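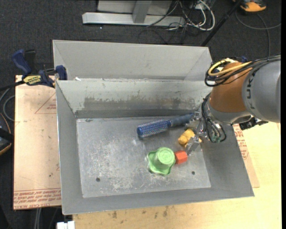 目标 ID 在下降段跳变，原因基本定位到实例分割和跟踪之间的接口，规划器本身没有问题。Mulley 在夹爪进箱之后仍然每帧向 Cluralar 要一次实例列表，列表里同一个物体有时是一个实例，有时是两个。黄橙色那个疙疙瘩瘩的件最典型：透明指横在它前面，手指两侧各露出一块黄色，分割网络把左右两块各给一个 mask，跟踪器按面积取大的那块续用旧 ID，小的那块发新 ID。下一帧手指在图像里挪一点，两块的面积大小关系反过来，ID 跟着换。规划器收到的是“目标质心横移”，于是重规划，末端在半空里拐一下。前箱另外几件里，蓝刷子的柄端也紧挨着夹爪，同样有风险，只是柄没有被劈成左右两块，表现为 mask 变短、主轴方向漂。

2026年9月，Skallmont 单元，软件侧记录。硬件侧的事见 Tamás 那本，不重复抄。

一、现象

日志 3792 号。回放工具 Szekeres，时间轴按控制器时钟对齐，没有用图像时间戳（原因见第四节）。

下降段开始时目标状态是 LOCKED，随后出现 LOCKED → SWITCHED → LOCKED 的来回。每次 SWITCHED 之后规划器都发一条新轨迹，旧轨迹被 preempt，控制器按加加速度限幅做混合。从关节速度曲线看，混合是平滑的，限位没有触发，安全层也没有任何告警。所以从机器人侧看一切正常，只有把目标质心的 x、y 画出来才看得到台阶。

Dorottya 最先怀疑的是手眼标定。她的理由是台阶方向和夹爪张开方向接近。我把标定残差重新算了一遍，和 5 月那次存档对比，没有值得记的变化。而且标定误差应当是缓变的，不会在相邻帧之间来回翻。这条排除。

Kenneth 的意见是深度空洞。透明指在深度图里不稳定，有的像素打在手指表面，有的穿过去落到后面的物体或箱底，还有的直接无效。这一点成立，但它解释的是点云里的毛刺，解释不了 ID。ID 是在 RGB 的 mask 上分配的，深度只参与后面的质心计算。两件事叠在一起，先拆开看。

二、自身遮挡滤除为什么没起作用

Mulley 里本来有一级自身滤除：由关节角推算连杆位置，把 URDF 网格渲染到相机平面，渲染到的像素标为 ROBOT，不送入分割后处理。夹爪的金属部分滤得干净。透明指的网格也在 URDF 里，位置对得上，问题在后处理的逻辑：

 mask = mask & ~robot_mask
 components = connected(mask)
 for c in components: emit_instance(c)

先减、再取连通域、再发实例。减完之后黄色件中间正好缺一条，连通域自然是两个。也就是说，分割网络本身不一定给了两个 mask，至少有一部分是我们自己切开的。我把网络原始输出存下来看了，原始输出里确实两种都有：有的帧网络认为是一个物体，mask 横跨手指；有的帧网络自己就断开。前一种被我们的减法弄坏，后一种减不减都一样。

这段代码是我写的，当时假定夹爪不透明，被挡住的部分没有信息，断开也无所谓，因为进箱以后就不再更新目标。后来为了支持动态重抓，把“进箱后冻结目标”这个开关关掉了，滤除那段没有跟着改。提交记录能对上。

顺便记：对透明指而言，把它整块标为 ROBOT 是偏保守的。手指后面的颜色其实看得见，用来做外观匹配有价值，用来做深度没有价值。两种用途应当分两张掩膜，目前共用一张。

三、改法

1. 掩膜拆分。robot_mask 拆成 opaque_mask 和 clear_mask。opaque_mask 沿用原逻辑，RGB 与深度都减。clear_mask 只对深度减，RGB 保留。URDF 里给每个 visual 加一个自定义标签，加载时读取，没有标签的默认按不透明处理。默认值必须是不透明，别的单元还在用老文件。

2. 实例合并。两个连通域如果都与 clear_mask 的边界相接，且外观特征距离低于阈值，且各自的局部平面外推后在手指后方能接上，则合并为一个实例。三个条件取与。只用前两个条件时，同色相邻件会被误并，Piroska 拿同色积木试过，一试就出。第三个条件计算量不大，点数少的时候不可靠，所以点数低于下限时直接判不合并。

3. 进箱后的关联策略。跟踪器不再按面积续 ID，改为按上一次 LOCKED 时的三维包围盒做关联，面积只作为平局时的次序。包围盒在夹爪与目标接触之前不允许平移，接触之后才放开。接触信号取自夹爪驱动电流，阈值沿用旧配置，没有动。

4. 规划器侧加迟滞。SWITCHED 必须连续保持满足条件才生效，否则沿用旧目标。Ilona 反对把迟滞放在规划器里，她认为这是感知的事，规划器应当相信输入。我同意道理，但规划器的输入来源不止 Cluralar 一家，手动点选目标也走同一个接口，所以在规划器入口留一道门。最后的写法是迟滞作为独立节点，夹在两者之间，两边的代码都不含这个逻辑。参数文件单独放。

关于第 4 条的时长。感知到规划的端到端预算是 390 ms，超过这个值控制器会把目标判为陈旧并减速停住。迟滞窗口加上最坏情况的分割耗时必须落在预算之内，所以窗口不能随意加长。Kenneth 提出把预算放宽，我不赞成。预算是按箱壁附近的允许速度倒推出来的，放宽预算就得降速，降速以后节拍那边又要谈。维持 390 ms，压迟滞窗口。

四、时间戳

查上面问题时顺带发现的，单独记一节。

Szekeres 导入日志时，图像话题用的是驱动写入的接收时间，关节话题用的是控制器时间。两者之间有偏移，而且偏移会在相机重连之后改变。自身滤除用图像时间去插值关节角，偏移一变，渲染出来的手指就和图像里的手指错开。错开以后，一侧是漏滤的手指边缘，另一侧是多减掉的物体边缘，mask 会整体偏向一边。

这种错位在静止时看不出来，只在运动时出现，速度越高越明显。之前有人把它当作标定问题报过一次，工单已经关了，结论写的是“未复现”。复现时机械臂是停着的，当然复现不了。

处理方法：驱动侧改用硬件触发时刻，控制器与工控机之间跑时钟同步，滤除节点在启动时检查两边时钟差，超限直接拒绝启动，不给警告后继续。Tamás 问能不能降级运行，回答是不能。降级运行的日志拿来训练或者调参都是脏的，事后分不出来。

旧日志没有硬件触发时刻，只能估计。写了个小脚本，把渲染的夹爪轮廓与图像边缘做相关，取峰值对应的时间差作为该段日志的偏移，写进 sidecar 文件，不改原始日志。透明指的边缘太弱，相关只用金属部分的轮廓。

五、碰撞模型里缺的东西

规划器里的碰撞场景目前有：前后两个料箱、台面、机械臂连杆、夹爪。没有管线。腕部那束细软管会垂成一个环，挂在前箱右壁外沿上方，规划器对此一无所知。目前靠的是姿态约束和运气。

软管不打算做变形仿真，代价不值。做法是在腕部坐标系里挂一个包络体，包络体的尺寸随腕关节角查表。表由手动示教采点得到，每隔一段角度停下来，用点云量外轮廓。包络体对箱壁的检查级别设为“软”，允许接触，增加代价，不判无解。如果判硬碰撞，靠右壁的抓取几乎全部无解，试过，规划器直接返回空。

箱体模型也要改。现在用的是直壁盒子，实物是斜壁，上口大、下底小。直壁模型如果按上口尺寸建，靠近箱底时夹爪会被允许走到斜壁里面去；如果按下底建，上半截的空间白白浪费。改成由四个斜板加一个底板拼的凸体，参数为上口、下底、深度。后箱与前箱后沿相接，接缝处两个模型的厚度重叠，碰撞检查会报两箱互碰，已在允许碰撞矩阵里放行。

左侧夹住两箱相接处的那把棒夹也没有建模。棒夹的手柄在箱子左上方，左上角进箱的轨迹离它有多近，规划器不知道。暂时用一个盒子代替，尺寸取大一点。位置写死在场景文件里，棒夹被挪过之后必须改，场景文件头部已加注释。

六、箱底与箱壁的深度

箱体是灰色金属，箱底有划痕和磨花的斑块，各处反射不均，深度噪声也不均。之前的平面拟合用的是全局 RANSAC，内点阈值一个数用到底，划痕密的地方残差大，会冒出一些贴着底面的假点簇。这些点簇高度很低，原来用最小高度过滤掉了，同时也过滤掉了薄件。

新的做法是离线建一张底面残差图：空箱、多帧平均，每个格子存均值和方差，在线时按格子给阈值。后壁内侧下半截那块磨损区同样处理，它的颜色比上半截深，RGB 前景提取有时会把它的边缘当成物体边缘。箱体换过或者转过方向，残差图就作废，节点在开箱时用底面前侧的两个小圆孔做一次校验，孔位对不上就报错，要求重新采集。

孔位校验用到的检测器很简单，灰度加圆度，不走网络。Ilona 建议以后把孔也用于箱体位姿精调，先记着，没有排进去。孔可能被物体盖住，盖住时校验返回“未知”，不返回“失败”，沿用上一次的结果。

七、回归测试

把 3792 号日志从下降段前开始截取，作为固定用例放进 CI。断言只写一条：接触之前目标 ID 不变。不断言质心误差，误差放在报表里看趋势，写成断言会把人逼去调阈值。

另加几类合成用例，由脚本把透明指的渲染叠到静态图上：

- 手指横跨单个物体，应合并。
- 手指位于两个同色物体之间，不应合并。
- 手指只盖住物体一端，实例数不变，允许主轴变化但不得超过设定角度。浅绿色带波浪边的那种件没有明确主轴，跳过角度检查。
- 两件相触，手指不参与。浅绿件右侧紧贴着橙红色小块就是这种情况，应保持为两个实例。

最后一类和手指没有关系，是防止合并条件写得太松。Piroska 审代码时要求加的，加完第一遍就红了：合并条件里“与 clear_mask 边界相接”的判断用了膨胀后的掩膜，膨胀核过大，手指尖附近的物体全被算成相接。膨胀核改小，通过。

CI 机器没有显卡，渲染改走软件光栅化，慢，但结果逐像素可比。Cluralar 的推理部分用存好的网络原始输出代替，不在 CI 里跑网络。网络版本更新时需要重新生成这些输出，步骤写在测试目录的说明文件里。

八、未解决

透明指在 RGB 里保留以后，指面上的高光会被当成物体上的亮斑，外观特征受影响。影响多大没有量。Dorottya 想用偏振片试，硬件的事由她和 Tamás 定。

合并条件中的平面外推对圆形件不太合理。黄橙色件表面是一节一节的圆鼓包，局部法向变化快，外推结果依赖于取点半径。目前半径是手调的。考虑换成对称性先验或者直接用上一次 LOCKED 时缓存的点云去配准，后者更省事，但要求进箱之前看得全，堆叠多的时候做不到。

迟滞节点重启后状态丢失，会把当前目标当新目标。应当从规划器取一次当前 ID 再开始。待改，分配给我。

Szekeres 里实例颜色按 ID 哈希，ID 跳变时颜色也跳，这一点在查问题时有用，请不要“修”掉。Kenneth 已把颜色表改成可选，默认仍为哈希。

参数改动已合入开发分支，单元上运行的还是旧版。切换前要做的：重新采残差图，更新场景文件里的棒夹位置，确认时钟同步服务随机启动，在空箱里低速走一遍包络体的角度范围。切换时 Ilona 在场看控制器侧，我看感知侧。

Skallmont 单元 > 软件记录 > 感知与规划 > 下降段目标跳变

上一篇 下一篇 目录 标签 修改历史 搜索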